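Clonstead tool library packs up for move to Mabuza Street

The Clonstead tool library will close its counter for most of July while its stock is boxed, moved and put back on shelves at a larger unit on Mabuza Street. Members can still return items during the break but will not be able to borrow anything until the new counter opens.

The library has been in its present space, an upstairs office next to the bus station, since it began lending. It started with a few drills and a carpet cleaner and now has 700 items on its list, from tile cutters to a set of sash clamps that is almost never in. Membership stands at 429 households.

Oratile Dlamini, who manages the library, said the move was overdue.

"We've had ladders in the hallway for two winters," Dlamini said. "People have been patient about it, but you can't run a lending counter when you have to shift three things to reach the one somebody booked."

The new unit is on the ground floor, with a loading door at the back and room for a repair bench. The landlord, Warnatora, has agreed to hold the rent at its current level for the first year. Shelving and the bench are being supplied by Justwood, a joinery shop two doors down, which is charging for materials only. The library raised the last $500 it needed for the floor paint and a new sign from a raffle in the spring.

Small items are going first. Drill bits, sanding discs, hinges, spare blades and the rest of the hardware are being sorted into cardboard boxes, taped shut, and put into clear plastic bins that can be carried down the stairs by one or two people. Each bin gets a number, and the number goes on a sheet by the door with the shelf it is meant for at the other end. Dlamini said the last stock check took far too long, mainly down to loose parts that had drifted away from the tools they belonged to, and the hope is to fix that on the way out.

The boxes are secondhand, collected from shops and from members who saved their deliveries, so sizes vary. Packers are asked to keep them to a size that will go into a bin with at least one other box, and to leave the heavy ones low.

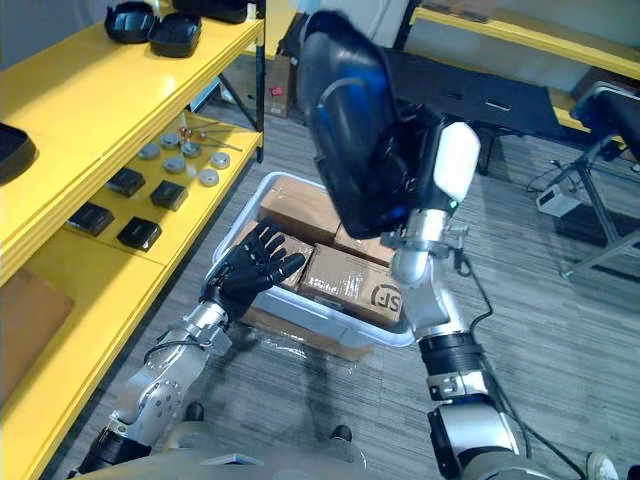
Larger tools will be moved in the second half of the month by van. Anything with a gas engine has to be drained before it goes, and that includes the two lawn mowers and the tiller. The long ladders will be walked over - it is only a few hundred yards - early in the morning before the buses get busy.

The plastic bins will stay in use after the move. They are to go on the lower shelves behind the counter, with the hardware left in its boxes until there is time to set up drawers.

Members who have a tool out now do not need to rush it back. Loans that fall due while the counter is shut will be extended with no late fee. Returns can be left at the old address until 4 p.m. on any day staff are packing, and a notice on the door will say when that stops. Saws and anything else with an exposed blade should be handed to a person and not left on the landing.

The library is also looking for clean flattened boxes, packing tape and old blankets. Bubble wrap is not needed. Donations can be left at the same door.

Bookings for August will open once the van work is finished. Membership fees are not changing, and current cards will work at the new counter.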